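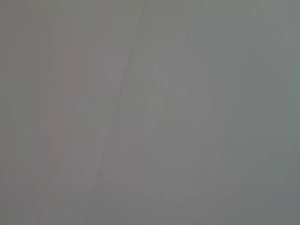

One of the first people to read our draft told us to drop the whole question, on the grounds that everybody knows a long-life bulb lasts longer and a school project was not going to prove otherwise. We kept the remark on the wall for most of the term. It is a fair summary of what people think before they have tried to find out, and we did not end up proving otherwise. We did end up much less sure what "lasts longer" is supposed to mean.

Do long-life bulbs deserve the name?
Student project report, May 22, 2025

Why we picked this

The corridor outside our classroom was fitted with new bulbs in November. By the spring term 4 of them had gone. The boxes, which were still in the store cupboard, promised years of use. Either we had been unlucky, or the corridor was hard on bulbs, or the boxes were telling us something other than what we took them to be telling us. We wanted to know which.

We should admit that we started out expecting to catch the makers lying. That is a bad way to start a project and it coloured our first few weeks.

What the boxes say

We bought bulbs sold under three names: Marken, Wandia and Karham. All were the ordinary screw-in sort you would put in a bedroom lamp. All three boxes gave a lifetime in hours and two of them turned it into years, in bigger print. To get from hours to years you have to decide how long the bulb is on each day, and that is where our doubts began. The Marken box says in small letters what daily use it assumes. The Wandia box assumes something too, because the sum has been done, but we could not find it written anywhere on the card. Karham just gives the hours.

Our corridor lights are on from before we arrive until after we leave. Anyone who used the years on the box to guess when those would need changing would be badly out, and the box would not have been false. We found this more annoying than a plain lie.

There is a second catch. When a maker quotes a lifetime for a batch, it does not usually mean every bulb reaches it. It can mean the point by which half have failed, or the point at which the light has dropped below a set share of what it was when new. A bulb can be working and already past its life, or dead well short of it, and neither would upset the claim. None of our three boxes said which meaning was used.

What we did

We could not run bulbs for years, so we looked at two things we could test in a term: switching on and off, and heat.

For switching, we wired the bulbs to a timer and put each one through 1,000 cycles. For heat, we ran one bulb of each name in an open holder and one in a closed glass shade, and read the temperature at the base with a stick-on strip. We took a light reading before and after with a meter borrowed from the physics department.

What we found

The switching test was a let-down. Every bulb survived it. We had read plenty of confident advice online saying that switching kills bulbs, most of it copied from one page to the next with no figures, and our result gives it no support. It doesn't knock it down either. A thousand cycles is not many over the life of a bulb in a busy bathroom, and we only did one of each.

The light readings after switching were slightly lower for Wandia and slightly higher for Karham. A bulb should not get brighter by being turned on and off, so we think the second result is our meter, and if the second is our meter then the first might be too. One of us wanted to put the Wandia drop in the conclusion as a finding. We voted against.

Heat was more interesting. In the closed shade every bulb ran hotter at the base than it did in the open, and the gap was large enough that we trust it even with a cheap strip. Our corridor fittings are closed. All the long-life boxes show a bare bulb in an open lamp, and only Marken warns against shut fittings, on the inside flap, where you see it once you have already torn the box.

We also compared prices. The dearest bulb cost 2 times what the cheapest did. Nothing we measured would justify that, though we did not measure everything a buyer might care about, such as the colour of the light.

What is wrong with our project

Too few bulbs, mainly. A proper test would want some 100 of each, run side by side until they fail. The room got warmer as the term went on and we did not allow for it. The timer stuck once, overnight, so one bulb had a long rest or a long burn and we can't say which. We also never got hold of the dead bulbs from the corridor, which had been thrown out, and so the question that set us off has no proper answer. Heat is our best guess. It is only a guess.

We would also have liked to test the Yao bulbs that the local shop started selling halfway through, mostly because their box makes the biggest promise of the lot. We did not have the money left.

What we would tell someone buying a bulb

Read the hours and ignore the years. If your fitting is closed, look for a bulb that says it can be used in one, and treat silence on the matter as a no. Keep the receipt and write the date on the base in pencil. Without a date you have no idea how long a bulb lasted, only a feeling that it should have been longer, and that feeling was all we had to go on when we began.

Home | Projects | Science | Reports | Contact

6 comments | 11 shares

More student projects
Does tap water taste different in a glass jug?
How far does the school bus go out of its way?
Cheap batteries against dear ones: a second try
Which window lets in the most noise?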